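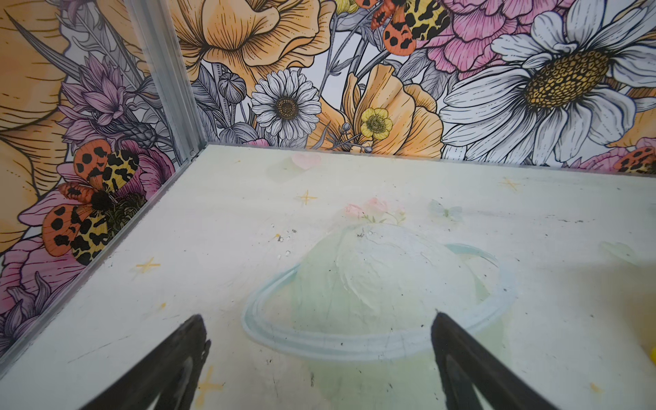 Fragrance Retail and Evaluation, Handout 4
Reading and Writing a Scent Description
Instructor: Yasaman Hashemi
Posted September 5, 2020

18 shares | 6 comments

Read this before the lab session and bring it with you. The blotter exercise at the end will not make sense without the terms in sections 1 and 2.

1. The note structure

Nearly all retail copy for perfume follows the same order: opening, heart, base. The customer sees it as a list of ingredients, but it is really a rough timeline of what a person smells after spraying.

Top notes are the materials that evaporate fastest. Citrus oils such as bergamot, lemon and grapefruit belong here, along with many light fruit and herbal effects. They are strongest in the first minutes.

Heart notes (also called middle notes) come forward as the top fades. Most florals are placed here: rose, jasmine, violet, peony. Some spices too.

Base notes last longest on skin. Woods, resins, musks, vanilla and amber accords are the usual ones. Patchouli is listed in the base in almost all copy, although you can often smell it from the start.

The three levels overlap. A heavy material is present from the first spray, and a customer who dislikes musk may notice it right away. Do not promise anyone that a note will "come later."

2. Note, accord, raw material

These words get mixed up in student work every year.

A raw material is something the perfumer weighs out. It may be natural, like lavender oil, or made in a lab.

An accord is a blend of materials that reads as one smell. Amber in perfumery is normally an accord, often built on labdanum, benzoin and vanilla or vanillin.

A note is a word for what the wearer smells. It does not tell you what is in the bottle. There is no useful oil to be pressed from a lily of the valley, so that note is always built from other materials. The same goes for most fruits outside the citrus group. When copy says "pear," it is describing an effect.

On the final, marks are taken off for writing that a perfume "contains" peach or pear.

3. Concentration

Eau de cologne, eau de toilette, eau de parfum and parfum are listed from lighter to stronger as a general rule. The terms are not fixed amounts across the industry. One house's eau de toilette can outlast another's eau de parfum, and the two versions of a single fragrance may have different formulas. Smell both before you compare them for a customer.

4. Worked example

Our practice fragrance is Flondavent, an eau de toilette. The supplier's copy reads:

"Flondavent opens with bright notes of mandarin and black currant. The heart is a soft bouquet of freesia and rose. The base closes with cedar and white musk."

There is nothing wrong in it, but a customer could read it and still not know if the scent is sweet or dry, loud or quiet. Arben Ivanov, who took this course last year, rewrote it for his portfolio:

"A tart, slightly green berry scent that turns into clean rose. Stays close to the skin. Drier at the end than the opening suggests."

His version drops most of the note list and gives the customer something to compare with what they already wear. It could have said a little about the cedar. For a product page you would normally print both, with the short description first.

Compare Grirevia, which is also sold as a fruity floral and shares the mandarin and rose. On a blotter it is much sweeter, mainly from the vanilla base. Two note lists can look alike and describe very different perfumes.

5. Words to be careful with

Fresh. Can mean citrus, soap, cut grass, sea air or mint. Say which.

Powdery. Usually iris, violet, heliotrope or certain musks. Some customers hear it as "old," so ask before you use it as praise.

Clean. Often musks and aldehydes. Not a claim about ingredients.

Natural. Do not use in copy unless the supplier has confirmed it in writing.

Hypoallergenic. Same rule. Refer skin questions to the label.

6. Lab exercise

You will receive 4 blotters, labeled by number only. The Mizuno and Kitiveo samples are among them.

Write the number and the time on each blotter before you start. Smell each one at once, then again at 31 minutes, then at the end of the session. Keep the blotters apart on the clip stand. Use short sniffs and take breaks between samples. Coffee beans are not provided; plain air or your own sleeve works as well.

For each sample write one supplier-style note list and one plain description of no more than 18 words. Don't discuss your notes until everyone has finished the second smelling.

Please do not wear fragrance or scented hand cream to the lab. If you have asthma or a fragrance sensitivity, see me beforehand and I will set you a written assignment for the same credit.

The written part is due at the next meeting. The January retake uses a different sample set.

Contact the instructor | Course materials © Yasaman Hashemi | Back to top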